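Grustham Town Forum > Local Politics > That Idetti poll on the by-election

millpond_mags
Has everyone seen the Idetti poll that went up on Friday? It has the independent seven points clear in Grustham East, and I must say I was surprised, having knocked on a fair few doors myself this month and heard nothing of the sort. People have been lovely, mind you, even the ones who plainly wanted to get back to their tea. But seven points!

oldferryman
I wouldn't lose sleep over it, Mags. They asked 500 people, and as far as I can tell that was across the whole borough. How many of those can live in East ward? I'd guess a few dozen, and you can't call an election on a few dozen.

TurnipTed
Have to disagree with you there, ferryman, and I say it with great fondness. The tables on their site say all 500 were in the ward. My quarrel is with the don't knows, who were left out of the headline figure altogether -- and they came to 14 per cent, twice the size of the lead.

oldferryman
Fair enough, I stand corrected on the ward. I still think people tell a pollster one thing and do another once they've got the pencil in their hand.

bramble_lane
Long post, sorry, but I've been through both polls this evening with a pot of tea.

1. The Mamel poll in February asked nearly 2000 people, but that one really was borough-wide, so perhaps it's the one ferryman had in mind.

2. Mamel named the parties and left out the candidates. An independent is always going to look small when the question is put like that.

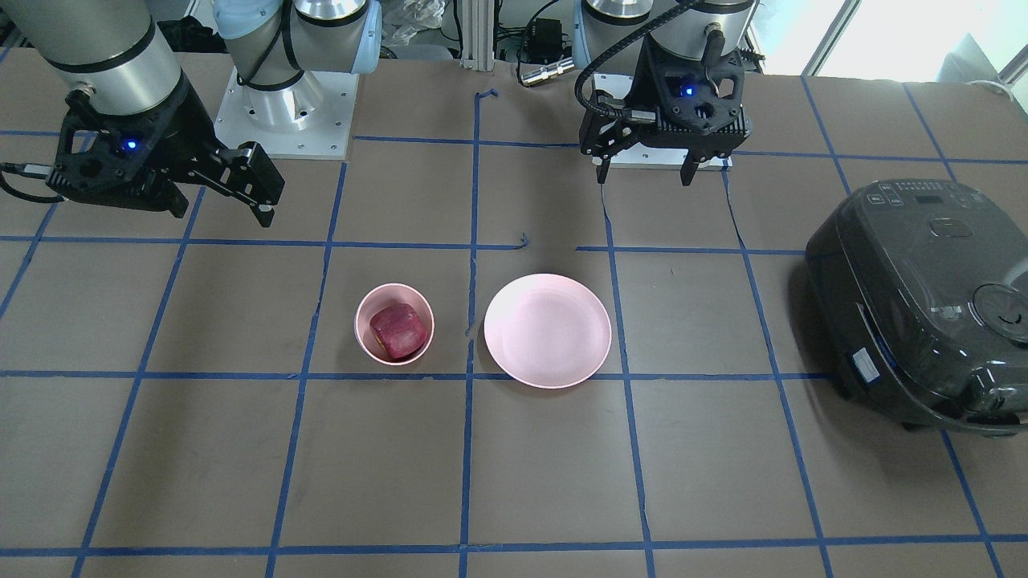 3. Idetti did theirs by telephone, daytime only, so anybody out at work was harder to reach. They say they've weighted for age, but I can't find a word about working hours.

TurnipTed
Lovely work, bramble. I'd quibble with your third point, as plenty of folk answer a mobile at work, but the second is spot on.

millpond_mags
Thank you all, I feel a bit better informed, if no calmer. I'm doing Potgieter Road again tomorrow from half past five if anyone fancies a walk -- bring a coat.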